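Parts Tray for Desktop Memory and Processor Work
Project report, Chi-keung Poon

1. Purpose

The Temovley bench is used for practice on desktop computers, mainly taking out and refitting memory modules and processors. Loose parts used to be set down wherever there was space, and chips got mixed up with screws. My project was to make one tray that holds the parts in fixed positions next to the computer.

2. Layout

The tray is a flat gray board with raised holders. The processor has a square recess on the left and is stored with its metal heat spreader facing up. The memory module lies in a long slot below it, held between two end clips. Three square sockets run along the top edge. The tray sits on the aluminum rails, and the open Dell chassis goes to its right with the side panel off.
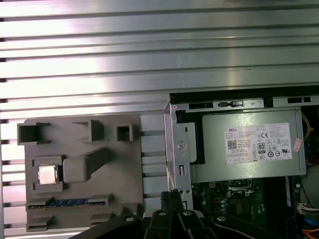
3. Making the tray

I drew the tray in July and printed it in gray plastic. The first version, which we called Drekus, held the module too tightly. You had to pull on one end to get it out, and that bends the board. The second version, Rieger, has a wider slot — 8 mm between the walls — and a shorter clip at each end. Print time was longer than I had planned for, so I only changed the memory slot and left the rest alone.

4. Use

The processor rests in a slot between two guide blocks, one above and one below.
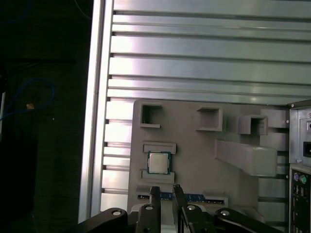
Each student in the trial removed one module, placed it in the tray and put it back in the computer. I ran 24 trials with the second version. The module was set down crooked in two of them, both times by people working fast. The processor was easier to place but harder to pick up, and I would cut a finger notch on one side of the recess in the next version. The angled block on the right should also be moved a little farther from the guides.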